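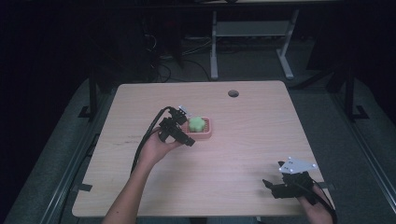
From: Salma Belhaj
To: valtusdale-makers list
Subject: Re: Re: Penitz open day - was it worth the drive?

Vasiliki Manolakis wrote:
> Did anyone get to the Penitz open day in the end? I had a place
> booked and then the car had other ideas. I'd like to know
>
> a) whether they showed the two-handed gripper work or just talked
> over slides again,
> b) whether you're allowed to touch anything, and
> c) whether it's worth asking them to do a session for our lot in
> June. Hưng thinks they'd come to us. I think Hưng has never tried
> to park a van behind our building.
>
> Also, is the Flillwood road open yet?
>
> V.

Vasiliki,

Taking your last one first: no, the Flillwood road is not open. There is a sign saying so, placed with great care at the point where you can no longer turn around. Trinh and I saw quite a lot of Flillwood.

We got there late and missed the welcome, so if there was coffee I can't report on it. There were slides. Ragnheiður Fogh gave them, and she had 73 of them, and to her great credit she skipped to the end when she saw people looking at the door to the lab. I did learn from the few we saw that the project is called Tô, which Trinh says means a large bowl in Vietnamese, and which Ragnheiður says was picked because the first thing they ever taught the arm to do was put things in one. It dropped most of them next to it. She was cheerful about this.

a) Yes, they showed it, and it's a plainer business than I'd pictured. You have a gripper in each hand, on a cable, and you do the job yourself at a small table. No arm involved at that stage. The job on the day was a pink tray and a squashy green thing shaped like a flower, or a star, depending on who you asked. (Trinh asked everyone.) You pick the green thing up, you put it down again, and the grippers keep track of where they've been so the arm can have a go at copying you later. They want 300 good runs of each job before they bother training on it. For the tray they had 343, and Ragnheiður threw out a fair number of those for what she called "flourishes." I gather visitors like to add a bit of style.

The room is kept dim away from the table, so the whole thing has the mood of a very serious card game. Mind the cables on the floor when you go. I didn't.

b) You are allowed to touch, and you should. They gave us 11 tries each. I'd have told you I was good with my hands. I've soldered things you'd need a magnifier to see. But a gripper doesn't tell you how hard you're squeezing, or at least this one didn't tell me, and the soft stuff folds up and slides out in a way that makes you feel judged. The trick, such as it is, is to come in low from the side and keep your wrist still. Everyone reaches down from above first. The other hand is harder than it sounds too, as mine kept wandering off to help when it hadn't been asked.

Trinh was better than me. I mention it so that she doesn't have to, though she will.

After the hand-held part they took us next door to see the arm do the tray job on its own. It ran slow, and it paused over the tray for so long that a man behind me started offering it advice. Then it picked up the green thing and put it down more or less where it was meant to. People clapped. Second time it picked up the tray as well, and people clapped louder, so I'm not sure what lesson anyone took home.

What I'd have liked was more on the failures. I asked how they decide a run is bad, and the answer was mostly "we watch it and wince." Fair enough, but if we're going to try recording our own, that's the part I'd want written down. Ragnheiður said she'd send me their notes on it. I'll post them here if they turn up.

c) On June: I asked. They'll come, but they'd want a table they can leave set up overnight, a floor with some give in it, and lights that can be turned down in one part of the room and not the rest. We have one switch, and it also does the stairs. My vote is that we go to them instead, in two small groups, and take the long way through the valley. If you want to argue for hosting, please do it on the list and not to me in the doorway.

Hưng - they do not have a loading bay either, so you can't settle it that way.

Two bits of housekeeping. Someone from Valtusdale left a gray scarf on the back row, and I have it. And if we do go, tell me by replying here whether you want the earlier or the later group. The earlier one gets the slides.

Salma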